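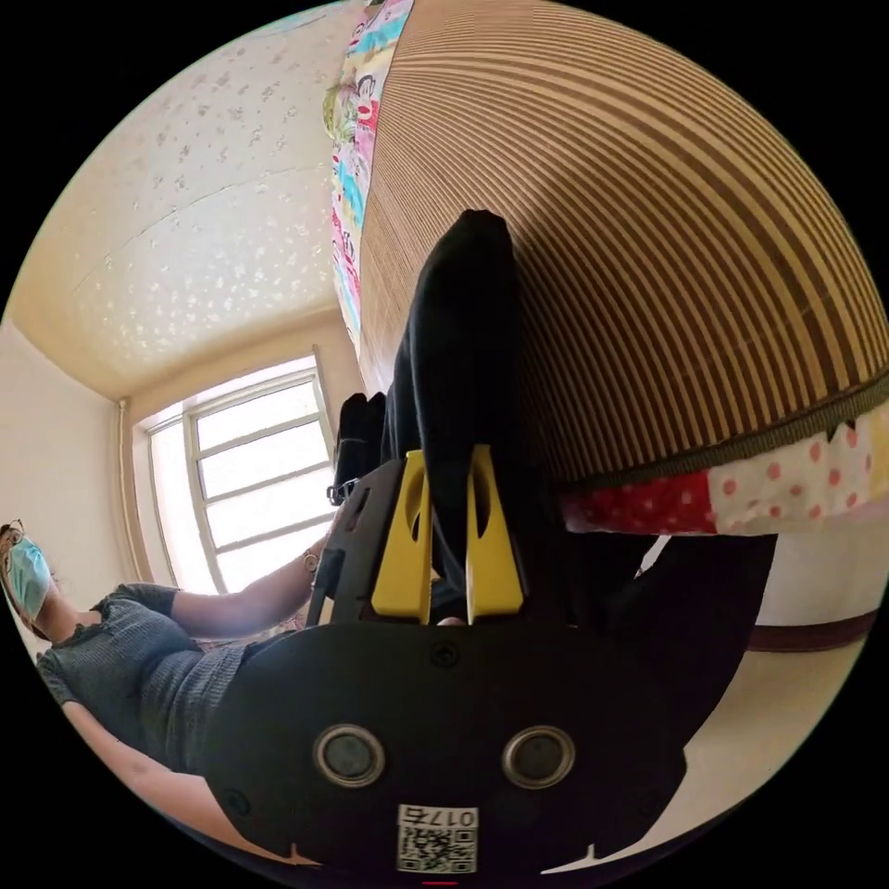 Can machines do household chores yet? My answer is still no for soft things. Black cloth bunched between two yellow fingers has no fixed edge to find, and it's lying on a striped mat.

1. Towels: maybe, if they start flat.

2. Bags: no. The straps go everywhere.

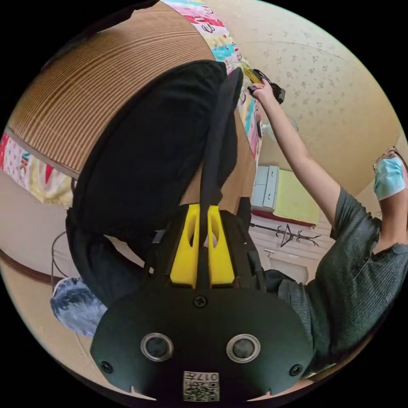

3. Hard boxes: yes, shops have done those for years.

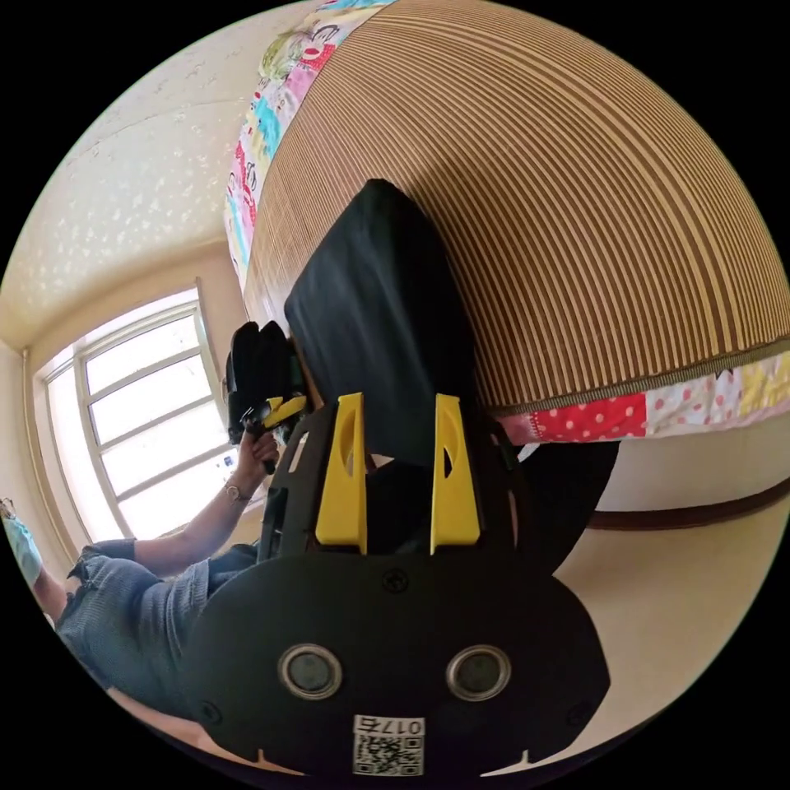

Putting things on a bed is a fairer test. One dark fabric-covered object against the mattress, a gripper in hand. I'd pay 90 quid for that, never 3,000.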